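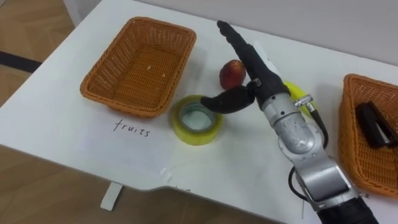
**撰文：Elif Naz Coşkun** ｜ 条目分类：营养与健康产品／质量控制／标签

**超量投料**（英语：overage），又称过量投料、超额投料，指在膳食补充剂、强化食品及部分药品的生产中，使某一成分的实际投入量高于其标示量的做法。超量部分一般用于补偿该成分在加工和储存过程中的损失，使产品在保质期终点仍能达到标签所载含量。超量投料与标示量、保质期和检验误差三者相互关联，在补充剂的标签合规及相关消费纠纷中经常被提及。

超量投料有别于掺杂，也有别于“虚高标示”。前者指加入未申报的物质，后者指标示量高于实际含量。超量投料造成的偏差方向与虚高标示相反，即产品在出厂时含量高于标示量。其合理性取决于超量幅度是否有稳定性数据支持，以及出厂时的实际含量是否仍处于安全摄入范围之内。

## 术语

**标示量**（label claim）是标签上声明的每份或每单位制剂的成分含量。多数市场要求以每份计，部分市场同时要求以每100克或每100毫升计。

**投料量**（input）是配方中规定的、每单位制剂实际加入的成分量。对于以化合物形式加入的矿物质，投料量须按元素量折算。碳酸钙中钙元素约占四成，氧化镁中镁元素约占六成，配方表中若不注明基准，容易将化合物质量与元素质量混用。

**超量率**通常定义为：

> 超量率 =（投料量 − 标示量）÷ 标示量 × 100%

**加工超量**（manufacturing overage）补偿混合、制粒、干燥、压片、包衣或灌装等工序中的损失。**稳定性超量**（stability overage）补偿储存期间的降解。部分文献将两者合并，仅报告总超量率。合并报告在标签审查中通常可以接受，但在偏差调查中不利于判断损失发生的阶段。

**补偿投料**（potency adjustment）是另一个常与超量混淆的概念。原料本身的含量不是百分之百时，须按检验报告中的实测含量换算投入量。例如，某维生素预混料的实测含量为标称值的96%，换算后的投入质量会相应增加，但就有效成分而言并未超量。生产记录中应将两者分列。

**放行限度**（release limit）是产品出厂检验时适用的内控下限与上限。**货架期限度**（shelf-life limit）适用于保质期内任何时点。放行下限一般高于货架期下限，两者之差应能覆盖预期降解与检验不确定度。

## 损失的来源

### 化学降解

维生素是补充剂中最常需要超量的一类成分，各种维生素的稳定性差异很大。

维生素C（L-抗坏血酸）易被氧化为脱氢抗坏血酸，后者仍具生理活性，但会进一步不可逆水解为2,3-二酮古洛糖酸而失去活性。铜、铁等过渡金属离子催化该反应，水分使反应加速。含有硫酸铜或硫酸亚铁的复合片剂中，维生素C的损失往往高于单方片剂。以抗坏血酸钙或抗坏血酸钠代替游离酸，或对颗粒进行包衣，可以降低损失。

维生素A以视黄醇棕榈酸酯或醋酸酯形式使用时，对氧、光和酸均敏感。其共轭双键体系在光照下发生异构化，全反式异构体转变为活性较低的顺式异构体。若检验方法不能区分异构体，结果会高估剩余活性。商业原料多以明胶或改性淀粉包埋，并添加抗氧化剂。

硫胺素在中性和碱性条件下不稳定，对亚硫酸盐尤为敏感，亚硫酸根可使其分子中的亚甲基桥断裂。核黄素对热稳定，对光不稳定。叶酸在酸性溶液中溶解度低，与核黄素共存并受光照时分解加快。氰钴胺在维生素C与铜离子同时存在的液体配方中损失显著。烟酰胺和生物素相对稳定，常规条件下所需超量较小。

维生素E的游离形式（生育酚）具有抗氧化作用，本身在此过程中被消耗；其酯化形式（生育酚醋酸酯）对氧稳定，因而固体制剂多用酯化形式。以生育酚作为油脂抗氧化剂加入时，加入量与作为营养素声明的量应分别核算。

矿物质元素不发生降解。除补偿混合不均或设备残留外，矿物质原则上不需要稳定性超量。配方中若对铁、锌、硒等元素设定较高超量率，审评人员通常会要求说明理由。

### 物理损失

粉体在转移时附着于设备内壁，细粉随除尘气流带走，均会造成损失。对于每片仅含微克级的成分，如维生素D、维生素B12、硒和碘，附着与偏析对含量均匀性的影响大于对平均含量的影响。此类问题不宜以超量解决，常用方法是先将微量成分与载体制成预混料，再以逐级稀释法加入主料。

油溶性成分可向软胶囊壳或包装内衬迁移。挥发性成分（如部分植物精油）可透过塑料瓶壁散失。迁移造成的损失与降解不同，检验时应分别测定内容物与囊壳。

### 活菌制剂

益生菌产品以菌落形成单位（CFU）声明含量，其损失表现为细胞死亡。菌数在储存期内的下降通常以对数值表示，出厂时的实际菌数可为标示值的数倍，超量率因而远高于维生素类产品，直接使用百分率意义有限。标签上“生产时含量”与“保质期内含量”是两种不同的声明，比较不同产品时须先确认所采用的基准。

活菌的存活率受水分活度支配。冻干菌粉在低水分活度下可保存较长时间，与吸湿性强的果粉或植物提取物共混后，存活率明显下降。

## 计算方法

### 基本模型

设某成分遵循一级动力学，则储存时间 *t* 后的含量为：

> C(t) = C₀ · e^(−kt)

其中 C₀ 为出厂含量，k 为该储存条件下的降解速率常数。若要求在保质期终点 T 时含量不低于标示量 L，则：

> C₀ ≥ L · e^(kT)

加工阶段的保留率记为 r，则投料量 I 应满足：

> I ≥ L · e^(kT) ÷ r

当保质期终点的预期保留率为80%、加工保留率为1时，所需投料量为标示量的125%，超量率为25%。常见的错误是将20%的损失直接写成20%的超量。按120%投料，终点含量为标示量的96%，低于标示量。

### 温度的影响

速率常数与温度的关系通常以阿伦尼乌斯方程描述：

> ln k = ln A − Eₐ ÷ (R·T)

式中 Eₐ 为活化能，R 为气体常数，此处 T 为绝对温度。加速试验即以较高温度下测得的 k 外推常温下的 k。外推的前提是降解机理在两种温度间不变。明胶软化、包埋材料发生玻璃化转变或结晶水释放，都会使这一前提失效，所得保质期可能偏长，也可能偏短。

片剂中的水分迁移常使维生素C的降解偏离一级动力学：初期缓慢，水分达到临界值后急剧加快。对此类数据强行拟合直线，会在保质期中段得到看似合格的残差，而在末段严重低估损失。

### 检验不确定度

放行检验值与真实含量之间存在差异，来源包括取样、前处理、标准品和仪器。若方法的扩展不确定度为 U，则放行下限应在终点要求的基础上再加上相应余量。余量的具体算法因企业而异，有的取单侧置信限，有的取固定百分率。植物提取物的标志性成分测定不确定度普遍高于合成维生素，其放行余量也应相应放宽。

### 单位换算

旧标签和部分地区的标签以国际单位（IU）表示脂溶性维生素。维生素D的换算关系为1微克等于40 IU，故标示2,000 IU的制剂相当于50微克。维生素A和维生素E的换算系数随化合物形式而变，合成与天然来源的α-生育酚不能使用同一系数。换算中的舍入误差有时会被误判为超量或不足，核查时应回到原始质量单位。

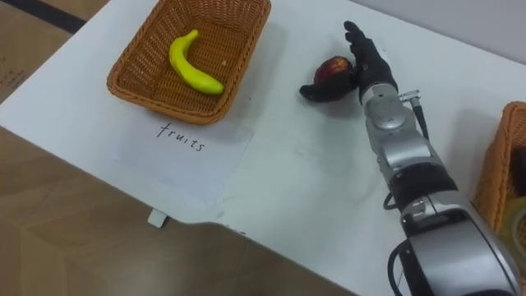
*编织篮中的香蕉，篮前纸上手写“fruits”。*

## 法规框架

各法域对标示量偏差的规定大致可分为三种类型。

第一种为**下限制**，规定检验值不得低于标示量的某一百分率，对上限只作原则性要求。美国联邦法规将营养素按来源分为两类：在强化食品或制成食品中人为添加的营养素，含量应至少等于标示值；天然存在的营养素，含量应至少为标示值的80%。合理范围内的超出可以接受，前提是符合现行良好生产规范。膳食补充剂中添加的维生素与矿物质适用前一类标准。

第二种为**双侧容差制**，同时给出上下限。欧盟委员会相关部门发布的容差指引即采用此种形式，对食品补充剂中的维生素给出的上侧容差大于下侧容差，反映了对储存损失的考虑。该指引属于对主管机关的参考性文件，具体执行由各成员国负责。

第三种为**逐品核定制**，在注册或备案时由申请人提交技术要求，载明各功效成分或标志性成分的指标范围，监督抽检以该范围为准。中国的注册类保健食品采用此类做法，同名成分在不同产品中的允许范围可能不同。

三种制度均以“保质期内任何时点”作为合规判断的时间基准。抽检样品可能取自保质期的任一阶段，因此单次检验结果高于标示量并不能说明投料失当，单次结果接近下限也不能证明投料不足。

### 上限与安全性

超量投料不得使出厂产品的日摄入量超过相应的可耐受最高摄入量（UL）或法定最高用量。标示量已接近上限的产品，可用的超量空间很小，此时应缩短保质期、改变原料形式或改进包装。维生素A、维生素D、烟酸、叶酸、硒和铁是审查中重点关注的成分。面向婴幼儿和孕妇的产品，上限审查应以出厂含量而非标示量为基准。

多种产品同时食用时的累积摄入一般不在单一产品的超量评估范围内，但部分主管机关在确定最高用量时已将膳食背景摄入计入。

### 标签声明

多数法域不要求在标签上披露超量率。制造商在包装上标注“含量以保质期终点计”属于自愿行为。以超量后的出厂含量作为广告依据，例如宣称“实际含量高于标签”，在若干市场可能构成误导，理由是消费者无法得知所购产品处于保质期的哪一阶段，也无从核实该陈述。

标签用语中的“至少”“不低于”与单纯的数值声明在法律效果上可能不同。前者构成下限保证，后者则受一般容差规则约束。对于益生菌产品，标签若只注明生产时菌数而以小字载于背面，常成为消费者投诉的对象。

## 检验方法

水溶性维生素多采用高效液相色谱法测定，检测器为紫外或荧光。叶酸和维生素B12的传统方法为微生物法，以特定菌株在缺乏待测维生素的培养基中的生长量定量；该法灵敏度高，周期长，精密度低于色谱法。两种方法对同一样品给出的结果可能存在系统差异，争议检验须事先约定方法。

脂溶性维生素的测定通常包括皂化与萃取步骤。皂化时须加入抗氧化剂并避光，否则前处理中的损失会被误认为产品本身的损失。包埋型原料须先以酶或热水破坏壁材，壁材未完全打开是低值结果的常见原因之一。

矿物质以电感耦合等离子体发射光谱或质谱法测定。样品消解完全与否决定结果的可靠性，含二氧化钛或滑石粉的片剂在消解后残留不溶物，对大多数营养元素的影响有限，但应在报告中记录。

取样方式对结果有实质影响。以若干片合并研磨所得为平均含量，不能反映片间差异；逐片测定可得含量均匀度，但费用较高。监督抽检通常采用合并样，消费纠纷中的委托检验有时仅使用一瓶产品，其代表性须另行论证。

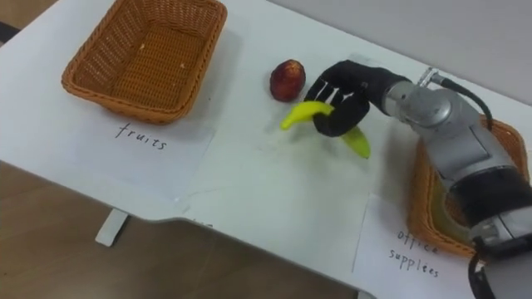
**Rerside，五月** — Flisberg 公司在当地的留样库保存有成品留样，其稳定性复核常被用来说明超量设计与实测结果之间的差距。复核对象为以 Ponce 品牌销售的维生素C咀嚼片，标示量为每片120毫克，投料量为每片155毫克，总超量率为29.2%。保质期为24个月，包装为带干燥剂的高密度聚乙烯瓶。

复核共纳入267个批次，均已到达保质期终点。检验由 Grornthorpe 实验室以高效液相色谱法完成，每批取合并样，双份平行。结果有15个批次的终点含量低于标示量，占5.6%。其余批次处于标示量与放行上限之间。

对不合格批次的生产记录进行回溯，得到的主要关联因素是制粒后颗粒的干燥失重。这些批次的干燥失重均在内控限度以内，但集中于限度的高端。投料记录未见异常，放行检验值与合格批次无明显差别。据此可以推断，损失主要发生在储存阶段，加工超量的设定不是直接原因。

复核报告提出两种处理方案。其一是将超量率进一步提高，使高水分批次在终点仍能达标；其二是收紧干燥失重的内控上限，维持原投料量。公司采用了第二种方案。第一种方案虽然执行简单，却会使全部批次的出厂含量上移，且不能消除批次间差异。报告同时建议在放行检验中增加水分活度一项，作为干燥失重的补充指标。干燥失重反映总水量，不能区分结合水与可参与反应的水。

该复核存在若干局限。所有样品均储存于受控的留样库，未经历零售环节的温度波动；瓶盖在整个保质期内未开启，无法代表消费者开瓶后的情况；合并样不能提供片间差异的信息。报告未对其他维生素作出结论，其数据不应外推至含铜或含铁的复合配方。

## 减少超量的技术手段

### 原料形式

选择稳定性较高的化合物形式是减少超量的首要途径。硝酸硫胺的吸湿性低于盐酸硫胺，多用于固体制剂。生育酚醋酸酯代替游离生育酚、棕榈酰抗坏血酸酯用于油性体系，均属此类。更换形式可能改变标签上的原料名称，并影响单位换算和生物利用度的说明，须重新审查标签。

### 隔离与包埋

将不相容成分分置于双层片的不同层，或先将其中一种制粒包衣，可以减少接触。双层片的层间仍有接触面，且压片时细粉可能交叉进入，隔离效果取决于工艺。微囊化对光和氧的阻隔效果较好，但壁材会占用片重，在成分数目较多的复合片中可能使单片质量超过可吞咽的范围。

### 水分控制

干燥剂分为袋装、筒装和瓶盖内置等形式，常用材料为硅胶和分子筛。干燥剂的用量应依据瓶体透湿率、顶空体积和内容物初始水分计算。用量不足时，干燥剂在保质期中段即达饱和；用量过大时，明胶胶囊会因失水而变脆。

辅料的选择同样影响水分。微晶纤维素含有一定水分，低水分规格的产品适用于敏感配方。山梨醇和部分植物提取物吸湿性强，开瓶后尤为明显。

### 包装

玻璃瓶对水蒸气和氧的阻隔最好，重量和破损率是其缺点。铝塑泡罩的优点在于每片独立密封，开启一片不影响其余；聚氯乙烯泡罩的透湿率较高，高阻隔要求下改用复合膜或冷成型铝。琥珀色瓶可滤除大部分引起核黄素和维生素A降解的短波光。

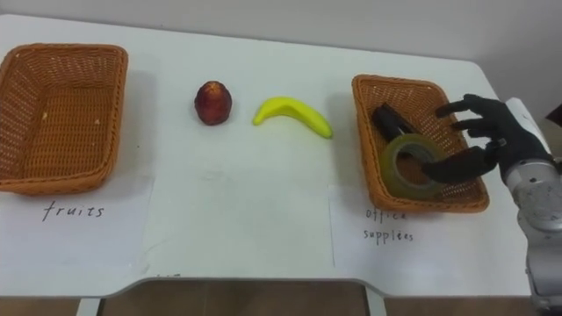
包装变更后，原有稳定性数据不能直接沿用。仅改变瓶体容积而材料不变时，装量与顶空之比发生变化，单位内容物所受的氧气和水分负荷也随之改变。通行做法是以最不利的装量规格进行试验，其结论可覆盖其他规格。

### 保质期调整

在终点含量要求不变的条件下，缩短保质期可以直接降低所需超量。按一级动力学计算，保质期由24个月减为18个月，指数项中的时间减少四分之一。对降解较快的成分，这一调整的效果大于对稳定成分的效果。商业上的制约来自分销周期和零售商对剩余保质期的要求。

## 与消费纠纷的关系

涉及补充剂含量的纠纷可分为含量不足、含量过高和功效声称三类。超量投料主要与前两类有关。功效声称之争通常涉及临床证据是否充分，成分含量符合标示量并不能证明所宣称的作用，反之，含量偏差也不必然影响对功效声称的判断。

含量不足的主张多以第三方检验报告为依据。报告的证明力取决于以下事项：样品的购买和保存记录是否完整，检验时是否处于保质期内，检验方法是否适用于该剂型，以及取样数量是否足以代表所主张的批次范围。部分法域的监管抽样规则要求从同一批次的多个外包装中分别抽取样品组成复合样，私人检验未遵循该规则时，法院对其能否支持诉讼请求的看法不一。

含量过高的主张较少见，一旦出现，多与维生素D、硒等安全范围较窄的成分有关。被诉企业若主张属于合理超量，一般须提交稳定性试验方案、原始数据和投料依据。仅提供行业惯例或原料供应商的推荐值，通常不足以说明某一具体配方的超量幅度。

开瓶后含量下降的责任归属尚无统一规则。标签载有“开封后若干时间内食用”的，该期限内的含量应由制造商保证；未载明的，有观点认为保质期应及于正常使用条件下的开封产品，也有观点认为保质期仅适用于密封状态。

## 争议

对超量投料的批评集中于透明度。批评者认为，消费者在保质期初期和末期摄入的成分量存在差异，而标签只给出一个数值，对需要精确控制摄入量的人群（如接受抗凝治疗而须稳定维生素K摄入者）不利。另一种意见认为，披露出厂含量会诱导以“含量更高”为卖点的竞争，并使标签信息复杂化。

关于超量率是否应设统一上限，意见同样不一。支持设限者认为，高超量率往往掩盖配方或工艺缺陷，统一上限可促使企业改进稳定性。反对者指出，不同成分的稳定性相差悬殊，统一数值对某些成分过宽，对另一些成分又无法实现。折中的建议是按成分分组设定参考范围，超出范围的配方须提交附加数据。

在药品领域，以超量补偿储存期降解的做法一般不受鼓励，申请人须逐项论证；加工损失的补偿也须有工艺数据支持。补充剂领域对此较为宽松，部分原因是复合配方中成分数目多、单一成分的治疗窗较宽。两者界限随着高剂量单方补充剂的增加而变得不那么清晰。

## 参见

- 标示量
- 保质期
- 加速稳定性试验
- 可耐受最高摄入量
- 含量均匀度
- 水分活度
- 营养标签容差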